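Benlow workshop, bench room notes
8th April

Wiped the table down first thing. The grey smudges in the middle haven't shifted, so I've left a bottle of the Faleler cleaner by the sink for anyone who wants a go. The top is still flat enough to work on and I don't want it sanded.
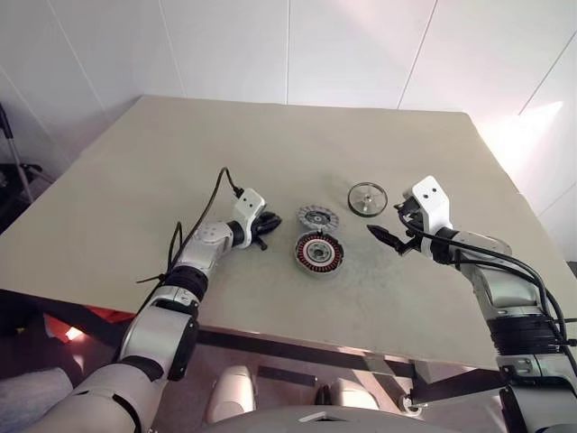 Photo: Benlow workshop

Glare on the wall panels is bad towards the right-hand corner. Ordered a blind from Prustano, 46 wide, due in May. Until then keep small parts to the middle of the table, where they're easier to see.

Room jobs still open: touch up the white wall, oil the dark brown cabinet door, look at the beige wall where it has picked up specks.

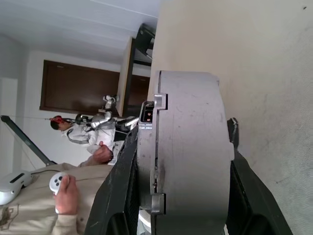
Bench room, cabinet side.

Cabinet hinges need 12 screws, have 2. Sandpaper is 400 grit, top shelf.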